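Ata da reunião – oficina Bovora
Abril, 18h30. Redigida por Forough Tabrizi

Abrimos a reunião com o assunto do tampo da mesa grande. A madeira é clara, de veio comprido e ondulado, e todos queremos que fique assim. 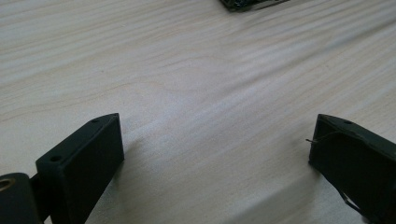

Sobre o acabamento, temos dois orçamentos. O da Lumbao custa 292 euros, com óleo incolor. O da Prititz é de 400 euros e inclui a lixagem – mas o prazo deles é de 11 dias. Ficou decidido aceitar o da Lumbao e fazer a lixagem nós mesmos, sempre no sentido do veio.
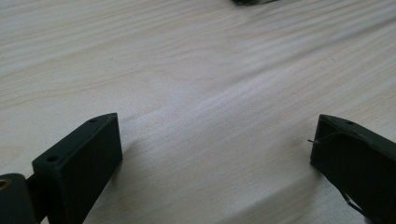

Mervin Petrenko observou que o óleo escurece um pouco a madeira e pediu uma prova antes, na face de baixo. Foi aceite. A compra dos bancos passa para a próxima reunião.

Encerrada às 19h40.

Oficina Bovora – contacto na receção | Voltar ao topo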